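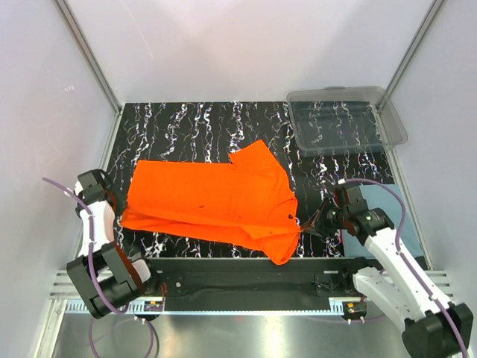 Orange tee, laid out on the black marble-patterned top

Search this forum Go
Posted by Cor Van Leeuwen, August 12, 2020

Need shirts for the Tarville fun run in June. Drovstead quoted me on 1000 with a one-color print on the back. Is orange a mistake? Last time we had white and people complained they were see-through.

rasteo_fan: Orange is fine. Get the heavier cotton. The thin ones twist at the side seams after a few washes.

millrunner: Disagree on cotton. It's June. Get polyester or people will overheat by mile 2.

rasteo_fan: Most of them walk it. They want a shirt they can wear later. 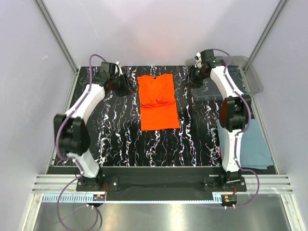 Same color, folded, neck label at the top

Cor Van Leeuwen: We had 802 sign up last year, so 1000 leaves some spare. Yaman is cheaper but their minimum is 3000.

millrunner: Then stay with Drovstead. Ask for extra larges, you always run out of those. I still say polyester.

We use cookies to remember your login. Accept

pat_k: Black ink on orange, please. White cracked on ours.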